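The Soup of Mrs. Wróbel

When the bus stopped in Odotberg it was already past four, and Maja had not eaten since the morning. She carried one suitcase and the letter from the lawyer. In the letter was written that the house of her aunt was now hers, with everything inside it, and that the key was at the neighbor's.

The neighbor was Barbara Wróbel. She opened the door before Maja could knock, and took the suitcase from her without asking.

"First you eat," she said. "The key will not run away."

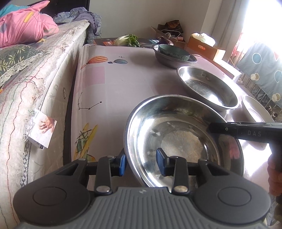
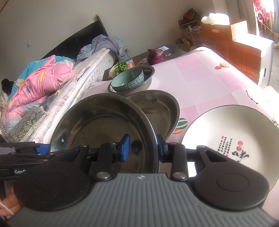 Krystyna would have come to the bus herself, Iwona Chmielewska told them later that evening, even with her bad leg, even in the rain. Iwona had come only to return a jar, but she sat down and stayed for two hours. She said that Krystyna had talked of her niece all the winter, and that she kept the bed in the small room made since November.

Maja looked at her spoon. She had not visited for nine years. There was a quarrel about money, 500 in all, which her aunt had lent to her and which she had been too proud to talk about, and then too ashamed. She had sent the money back at last in an envelope, with no letter in it.

"Did she say something about the envelope?" she asked.

The two women looked at each other.

"Which envelope?" said Barbara.

After the soup they gave her the key. It was tied on a green string, and it was heavier than she remembered. She went across the yard alone. She did not want company for this, and they understood it and stayed at the window.

The house smelled of apples and cold stove. On the wall in the hall hung the calendar of the savings bank, still open on February. Maja went from room to room and put on every lamp. In the kitchen she pulled out the drawer where, when she was a child, her aunt had kept the sugar candies. There were no candies. There was a ball of string, a candle, a bus ticket to the city with the price of nearly twenty years ago, and under the ticket was the envelope.

It had been opened with a knife, very straight. The money was inside. Around it was folded a sheet of paper with the handwriting of Krystyna Bednarek, large and leaning to the left, as if each word walked against the wind.

"For Maja, for the train, when she wants to come," it said.

She read it standing. Then she sat on the floor, because the chair was too far, and she read it again.

When she came out to the yard it was dark, and the light at the neighbor's was on. Barbara stood in the door with a shawl over her head.

"There is still soup," she called.

"I am coming," said Maja. She put the envelope in the pocket of her coat and went to shut the gate, which had never closed well, and she had to lift it a little with her knee, as her aunt had taught her.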